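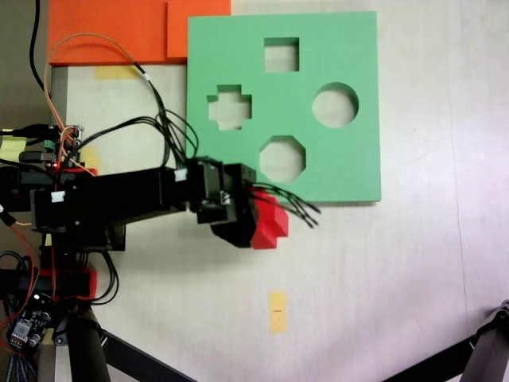
Is a foam shape sorter worth buying if you already own a wooden one? It is if your child still throws things, and for most families with a toddler I'd pick foam first.

We have had the Linari foam sorter since June. My daughter is two and uses it most mornings while I make breakfast. It replaced a wooden box sorter from Kubíček that left dents in our floor and one in the leg of the couch.

Each board has a few large cutouts and the blocks to fill them. The fit is snug when new. For the first week she could line up a block but couldn't push it all the way down, and she got mad about it. The foam has loosened a little since then and she manages most of them alone. The cross took her the longest. She still turns it too far and has to start over.

Cleaning is easy. I use dish soap and warm water and stand the boards in the rack to dry. Don't leave them on a radiator. I did, and one now curls up at a corner.

My complaints are small. There is no bag or box to keep the set in, so the blocks end up under the fridge. The foam also takes tooth marks, and if your child bites through things I would wait a year. The smell out of the package was strong and took 7 days on the porch to clear.

I bought mine at Clondora in Drumville. They sell single replacement blocks at the counter if you ask.

The wooden box is in the closet. It will come out again when she is older, probably on the rug.

Reviewed by Ludmila Šindelář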